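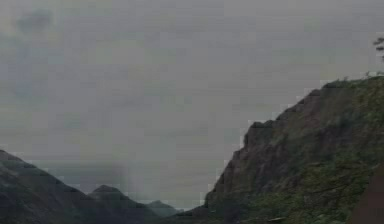 (マイクの音を確認してから。最初の一分は雑談でOK)

えー、こんばんは。今日は「配信ドラマの第一話を途中でやめる人たち」という、ドラマ好きとしてはちょっと胃が痛くなる話をします。私は趣味で海外ドラマの感想ブログをやっていて、本業はまったく別の事務職です。なので業界の裏話は出ません! 視聴者の側から見た話だけです。

最初に手を挙げてもらう。「この一か月で、第一話の途中でやめたドラマがある人?」(たぶんほとんど挙がる。挙がらなかったら自分の話に行く)

私はですね、去年の九月から視聴ノートをつけていて、見始めた連続ドラマが76本。そのうち最終話まで行ったのが26本でした。3分の1ちょっとです。ブログで偉そうに感想を書いている人間がこれですからね……。

## 『Drosside』の話

いちばん反省したのが『Drosside』です。港町の検視官もの、全八話。ご覧になった方います?(いたらネタバレしない約束をここでする)

第一話、開始12分くらいで止めました。回想の中で回想が始まって、しかも全員コートの色が同じで、誰が誰だか。で、ブログに「第一話でギブアップ」と書いたら、これが過去最高に読まれてしまって、3,174回。褒めた記事の何倍も、です。うれしいような、うれしくないような。

そうしたらコメント欄に「三話まで見てから書いてほしかった」と来まして。むっとしながら三話まで見たら、面白いんですよ、これが! 一話の冒頭でわけがわからなかった電話の場面が、三話の終わりでもう一回、相手側から流れるんです。そこで鳥肌が立って、その晩のうちに五話まで行きました。翌日は会社で使い物になりませんでした。

(ここで水を飲む)

## じゃあ一話で何を見ているのか

ノートを読み返すと、やめた理由の欄がひどいんです。「暗い」「眠い」「主人公の声が苦手」。作品の話をしていない。夜の十一時過ぎに見始めたものは、だいたいやめています。そりゃ暗いし眠いです、夜中なんだから。

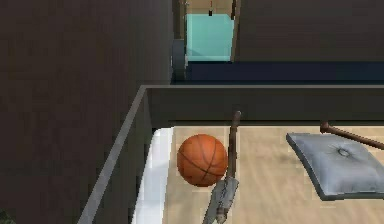
それで、見る時間を変えてみました。新しいドラマの一話だけは、休みの日の午前中に見る。洗濯機を回しながらでもいいから、とにかく午前中。そうすると『Kravchuk』みたいな、一話まるごと法廷の廊下で待っているだけの話も、ちゃんと見られるんですね。夜だったら五分で寝ていたと思います。あの廊下の長椅子で隣り合った二人が、のちのち……おっと、言いません。

逆に、午前中に見てもだめだったのが『Grimia』。怪物もののリアリティ番組、という設定のドラマで、あらすじは最高なのに、登場人物が全員ずっと叫んでいる。字幕の感嘆符が多すぎて目が疲れました。好きな方、すみません。あとで良さを教えてください、わりと本気で聞きたいです。

## 続けるか、やめるかの目安

自分用のルールなので、真似しなくていいです。

- 一話は最後まで見る。早送りはしない
- 翌日の昼休みに、登場人物を一人でも思い出せたら二話へ
- 三話で一度、ノートに「今いちばん気になること」を書く
- 書けなかったらやめる。感想記事にはどこまで見たかを必ず書く

四つ目が『Drosside』の反省です。「三話まで視聴」と頭に書くだけで、コメント欄の雰囲気がずいぶん変わりました。最後まで見た人が「五話からですよ」とか教えてくれるんです。そのおかげで戻れた作品が、ノートの中に何本もあります。

『Brarnotitz』もそうでした。雪山の測候所の話で、二話でやめていたのを、コメントに背中を押されて再開して、最終話で泣きました。あの記事は1,097回しか読まれていないんですけど、自分ではいちばん気に入っています。帰りの電車で読んでください(笑)。

(時間が余ったら:オープニング曲を飛ばす派・飛ばさない派の話。私は一話と最終話だけ飛ばさない。押していたらここはカット)

## 質疑

よく聞かれるので先に。吹替か字幕か、は一話が字幕、二話から吹替です。理由は特になくて、最初にそうしたらくせになりました。

あと「倍速はありですか」も来ると思う。私はやりませんけど、料理番組だけは1.5倍で見ています。ドラマじゃないので許してください。

では、途中でやめたドラマの供養をしたい方からどうぞ。マイク回します。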